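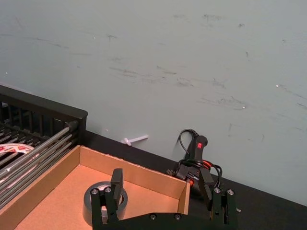 About Nosley Road Skills

Nosley Road Skills teaches adults to ride a bicycle in traffic, and teaches drivers what to do when they meet one. We started with a borrowed car park in Costeck and 14 witches hats, two of them flat. The hats have been replaced. The car park is still borrowed.

What we do

Beginner courses, commuter refreshers and workplace sessions. Last year 239 people finished a course with us, and 38 of them came back for the roundabout module, which we take as either a compliment or a warning.

Our driver sessions cover passing distance, opening car doors and the ancient art of waiting behind someone for nine seconds. They run in the evening at the Ukari hall. Tea is supplied, biscuits depend on turnout.

How we teach

Small groups, real streets and no lycra requirement. You'll learn to signal, look behind you without steering into the kerb, and hold your lane when the Pagano bus is breathing on your neck.

Where to find us

Upstairs at 181 Costeck Road, above the tyre shop. Bike parking is at the back. New courses open for booking in February, and loan bikes need to be reserved when you enrol.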